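Course notes, week 4: Surface finish and reflected light in small rooms
Instructor: Lovisa Haugland

**Reading before Tuesday:** the Trondale packet, chapter on paint. Skip the section on stains.

## Light reflectance value (LRV)

LRV runs from 0 (absorbs all light) to 100 (reflects all light). A white wall paint will usually be above 80. Real paints never reach either end of the scale.

- LRV is printed on the back of most color cards.
- It says nothing about gloss. Two paints can share a value and look different under a lamp.
- Corners read darker than open wall, even with one coat color throughout.

## Matte or gloss

Matte hides uneven plaster. Gloss wipes clean but shows every roller mark. In a narrow room, Roald Nygård's rule is to pick the ceiling first and let the walls follow. We will test this on the Vulham floor plan.

## Exercise

Pick a room at home. Note the wall finish, the window side and the darkest corner at noon. Half a page, 12 point type. 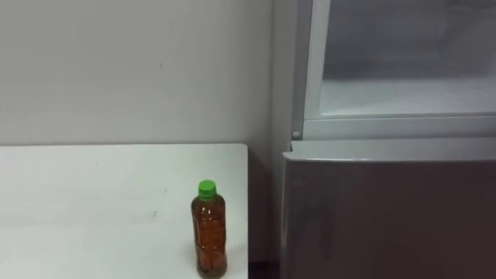
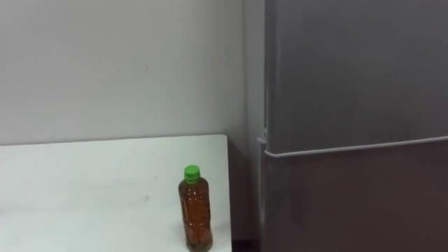
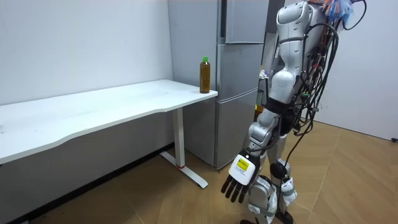

*Fig. 4.1–4.3. White surfaces indoors.*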